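Liesl Oberholzer chamou Dudov à máquina e Deditz ao controlador dos punhos. Na terça-feira, às 6 da manhã, a folga do braço esquerdo ainda excedia a tolerância. Abriu o registo, apagou a última linha e repetiu a calibração. 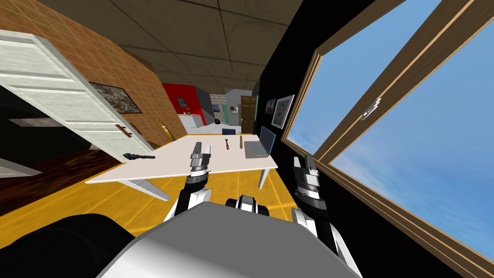 Dudov à mesa da oficina, as duas pinças vazias.

A sequência tinha 49 passos. Liesl conhecia-os de cor, menos o quarto, que o Schwaiger alterara sem deixar nota. Limitou o binário a cerca de 100 unidades e leu a tabela em voz alta — hábito antigo, do tempo em que trabalhava acompanhada. O erro vinha do punho. Escreveu «punho» no caderno e sublinhou.

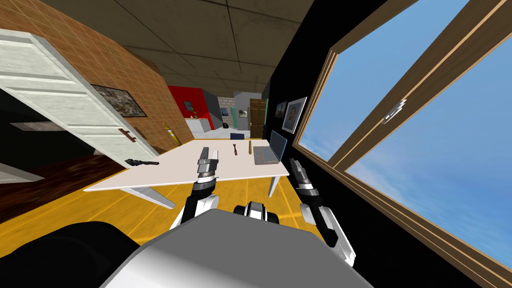 Porque se calibra o punho antes da pinça?
A posição da pinça é calculada a partir do punho; um desvio neste passa inteiro para os dedos.

Liesl guardou os valores novos com o nome Flarnero e reiniciou o Deditz. Esperou pela primeira linha do registo, de lápis na mão.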